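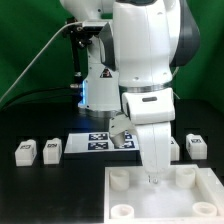

3.2 Work surface and tray. Small-part sorting is sensitive to the surface on which the parts lie, and earlier bench studies in this series used glossy tops that produced stray highlights at low lamp angles. For the present layout we chose a matte black tabletop with a green backdrop behind it, and the flat white plate printed with four square tags lies on the table in the middle of the work area (Figure 4). Plate and parts are both light in tone, so the contrast with the table is similar for each. The tray has its own fixed place and was not moved between layouts. Illuminance at table height was set to around 400 lux and checked before each block of 10 layouts.

Layouts were drawn up by Svenja Mösli and reviewed by Hubert Eder, following the Stirna placement rules. A layout lists the starting position of each block and the final contents of the tray. Positions were measured from the printed pattern, and no marks were made on the table itself.
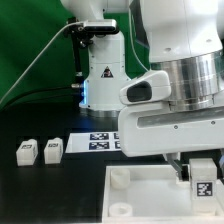
Figure 4. Work surface, two views.

Block identity and block position were recorded separately. A part can be turned during handling, and a label on one side is then of little use from another. The marked blocks differ in this respect: the two small ones at the left of the table have their labels on the upper face, and the cube at the right end of the shallow white tray shows its marker on the front. The short hollow-topped pegs standing in the tray carry no entry in the layout list and were treated as part of the tray. Orientation was entered as a separate field, using the Poreck notation.

Contact: Vandana Sandhu, Bito Laboratory
Last updated: 8 Jul 2021
© Bito Laboratory. Back to top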